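4.2 Changes to the packing job

At the Bromari site, packers used to fill and close every toolbox by hand, 400 to a shift. With the two-arm station, Suryani Lubis now spends most of her time checking contents.

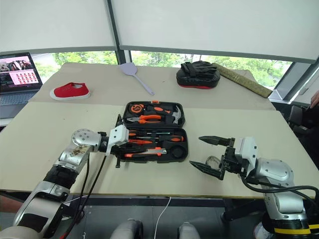 Figure 3. Two-arm station with an open toolbox (left) and the outside of a case (right).

Packers reported less wrist strain but more waiting – over 15 minutes a shift in April. Two asked for a say in when the arms are stopped.
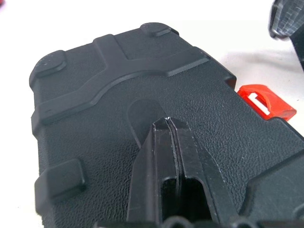

4.3 Training and pay

Packers received 60 hours of training.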